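Notes on printing the Prurkarberg fog pictures. Long thread, mostly about paper and highlights.
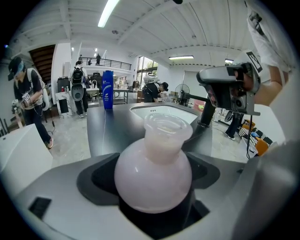
The fog pictures from Prurkarberg are hard to print for one reason: nearly everything in them sits in the top third of the tonal range. The hill is pale, the air is paler, and the sky is one step up from that. Print it a little too light and the hill is gone. Print it too dark and you get smoke. What I want is close to what the pale pink bottle does by the sink, where the glass is milky, the light comes from above, and you get a soft highlight along the shoulder and another on the rim, and you can still tell which part is glass and which part is shine.

I shot the series last May over 7 mornings. I had planned on four. The first two were clear and I have nothing from them except some pictures of a fence.

Fog at Prurkarberg comes up from the valley side and stops at the old road. You can stand on the road with the hill in front of you white and the parking area behind you in full sun. I wasted a morning before I worked out that I should be below the road.

Total count was 3808 frames. That sounds like a lot, but most were made in long runs with the camera on the tripod, one every few seconds, waiting for the ridge to show. I don't enjoy sorting those. Two frames next to each other can be the same picture except for one tree.

After the first edit I had 36. That is still too many for a set this quiet. I'm going to print twelve and see what the wall looks like.

Exposure, for anyone who asked: I overexpose fog by one to one and a third stops from what the meter says. The meter wants it gray. I check the histogram, keep the hump off the right edge, and leave it there. No filters. A polarizer did nothing I could see.

Focus was more trouble than exposure. Autofocus hunts when there is no edge to grab. I focused by hand on a fence post while it was still showing, taped the ring, and left it alone until I moved the tripod.

Wipe the front element. Then wipe it again. I lost a good half hour of frames on the fourth morning to a film of water on the glass. At first I thought the softness was the fog and I was pleased with it. On the screen at home it was obvious.

Now the paper. I made test strips on three.

First was a gloss baryta. Very good blacks, but this series has no blacks. The surface reflected the room and I kept tilting my head to find the ridge line. Fine for other work.

Second was a bright white matte. Cold. The paper white was bluer than the fog, so the fog looked dirty next to the border. I could have warmed the file down to match, but then the dawn frames and the later frames stop looking like the same place.

Third was the Conside cotton rag, which is a natural white and a bit rough. The fog and the border are close in color, so the picture seems to start slowly at the edges. The ridge holds. That's the one I'm using.

The downside with the Conside is that it marks if you look at it wrong. I ruined two large sheets with a thumbnail. Cotton gloves from now on, and nothing gets stacked without tissue in between.

Ruangrit is doing the big ones. I can print up to 17 inches wide here, and four of these need to be larger than that. They sent a proof strip first, which I asked for, and the highlights were about a third of a stop lighter than on my own printer. I sent back a file with a curve that pulls down only the top end. Second proof was right.

If you send pale pictures to any lab, ask for a strip from the brightest part. Don't ask for a small version of the whole thing. A small version looks fine almost every time. The trouble is in the upper tones and you need them at full size to see it.

The largest sheet is 914 mm on the short side. I went back and forth on that. Small prints of fog look like a mistake in the printing until you get close. At the bigger size there is enough tree in there to hold on to.

View proofs in the light they'll hang in. I look at mine by the window in the morning and again under the hallway lamp at night. Under the lamp they go yellow and lose maybe half a step of separation in the sky. I print for the hallway and accept that they're a touch strong by the window.

A few people asked whether the Conard pictures are part of this. They aren't. Conard is a lake series, older, on film, and much darker. I tried hanging one Conard print next to a Prurkarberg print and the Conard just ate it. They can go in different rooms.

Someone also asked about adding contrast or the dehaze slider. I don't use it on these. It finds detail in the hill, yes, but it also finds every speck in the sky, and the hill turns into a hill with bad air in front of it. I do a very light curve and some dodging on the ridge with a large soft brush. Ten minutes a picture, if that.

Dust spots: check for them before you do anything else. Pale gray sky at a small aperture shows all of them. I had one in the same place in every frame from the last three mornings. Clean your sensor before the trip. I did it after.

Framing is the part I haven't settled. White frame, no mat, or a thin ash frame with a wide mat. The white one disappears into the wall, and I like that with the smaller prints. With the big ones I think they need an edge. I have one of each on the wall now and will leave them up for a couple of weeks.

Edition will be small. Sizes and prices go up on the site when the last four sheets are back from Ruangrit. If you want the one with the single tree and the road -- it's the one most people write about -- send me a message and I'll put you on the list.

2020-02-05 edit: the proof strips I mentioned are from the second round. I threw out the first ones, so please stop asking for a side by side.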